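About Bornell

Hi, I'm Zdzisław Bielecka, and Bornell is my little garden school for people who kill houseplants, murder basil and still want tomatoes.
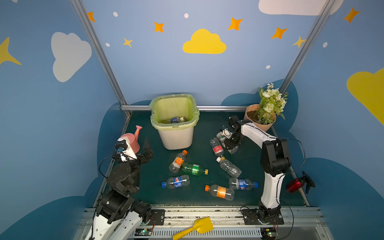
How it started

I spent eleven years behind the counter at Kalinowski, a hardware store with a seed rack by the door. People would come in every spring, buy the same packets they bought last spring, and ask me what went wrong. I'd tell them what I could while the line got longer behind them. My boss was very patient about this, up to a point!

So I rented the old Jekico greenhouse, fixed most of the broken panes, and opened on 5 February 2019 — a silly month to open a garden school, with snow up to the door handles. Two people came. We drank tea and talked about dirt for three hours, and both of them signed up for the full course.

What we teach

Mostly vegetables and herbs, in small spaces. Balconies, back steps, that strip of ground next to the driveway where the grass won't grow. The beginner course is called Josik (after my grandmother's village nickname, long story) and it covers soil, seeds, watering and what to do about slugs. I have strong feelings about watering. Nearly everyone does it too often and too fast, and we spend a whole evening on it.

There's a pruning class too, and a kids' morning in the summer, which is loud and muddy and my favorite thing we do.

The boring but useful part

The beginner course costs $200 and that includes your seeds, pots and a bag of our compost to take home. Bring gloves if you're fussy about your nails. The greenhouse is at 2406 Mill Road, and you can park on the gravel — please leave room for the bread van next door, or I'll hear about it.

Want to come by and look around first? Knock on the side door. If I don't answer I'm probably out back with the beans, so just yell.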